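The table first, then the rest

When I came to the flat, Deming Cao had already put the kettle on. We know each other from the Breklow evening course, and I had asked if I could write down how she keeps one room in order, because in the course she spoke about it so clearly that three people stayed behind to ask more. She laughed at this. "It is only a room," she said. "I sleep in it, I eat in it, I read in it. So everything comes to the table."

She moved here in November. Before, she lived in a larger place in Clakton with a separate kitchen, where she could close the door on a mess and forget it until the next morning. Now the bed and the table are neighbours. "If the table is full, I feel it when I lie down," she said. "I turn my head and there are the wrappers, very near."

I asked her what arrives on the table in a normal week. She did not need to think. Snack bags, she said, then the boxes from the chemist's, then small plastic bags with something inside that she wanted to keep and has forgotten. She is not ashamed of the snacks. She works late at her translations and she eats while she works. What she dislikes is the moment when the papers have started to spread and she pushes them to the far side to make space for the computer. "I push, I push, and then the far side is like a shelf. A shelf with only rubbish."

Her method has an order, and she keeps to it. She begins with what is surely rubbish: wrappers, used tissues, empty cups. For this the bin must come to the table. She was quite strict on this point. In Clakton her bin stood in the kitchen corner and she carried things to it one by one, and after four or five walks she was tired and stopped. Now she brings the bin close and stands beside it, and she does not sit down until the first round is finished.

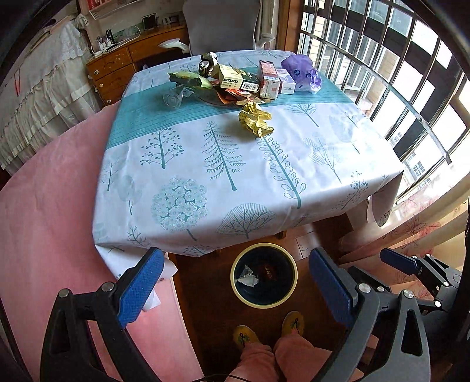
Thomas Serra would say that she begins at the wrong end. He was on the same course, and when I told him by telephone about the wrappers he answered that medicine should be taken off a table before anything else, wrappers or no wrappers, and put in a place where it can be found at night. He also said that one should read the date on each box while it is in the hand, as it will not be in the hand again for a long time.

I repeated this to Deming and she considered it seriously. "He is right about the date," she said. "About the order, I don't agree. If I start with the boxes, I start to read, and if I start to read, I am finished for the evening." Her boxes are the second round. Each one is opened, and if it is empty she presses it flat and it goes with the paper. If there is still something inside, she closes it and stands it upright, so that she can see the name from the bed. She showed me a drawer where they go afterwards. It was less tidy than I had expected, and she closed it rather quickly.

The third round is for bags with a knot. She has a rule for them that I liked: a tied bag must be opened before it is moved. Once, in the first winter, she moved the same bag between the table and the windowsill for over 40 days, and there were only buttons in it.

We came then to the tablecloth. Hers is white with trees in blue and green-blue colours, and a broad band with thin stripes. I wanted to know if a white cloth is wise for a person who eats at her desk. "It is not wise," she said. "But I look at the trees. When there is too much on the table I cannot see them, and this tells me that I must start." Her favourite is the round one, which looks like a dandelion – she is not sure that it is meant to be a tree at all. Crumbs she shakes out of the window, in the early morning when the courtyard is quiet. The cloth is washed when there is a stain, and not by the calendar.

She once tried to solve the problem with money. She bought a set of stacking trays from a shop called Usuga, and for two weeks everything lay in the trays. After that everything lay in the trays and also on the table. A friend in Bresari has them now and keeps seeds in them. "For seeds they are very good," Deming said.

How long does it take, all three rounds? She answered that it is one side of a record, if she does not change her mind about the music. She does it when she can no longer put down a cup without moving something. Sometimes this is every second evening, sometimes only after a week, when there is a big translation to deliver. The floor comes last, and she sweeps it in her slippers, from the bed towards the door.

I asked if there is something that always stays on the table, even after the third round. She looked at it for a moment and said a pencil, and her glasses, and usually one biscuit, in case the work is long. Then the kettle was ready and she went to find a second cup.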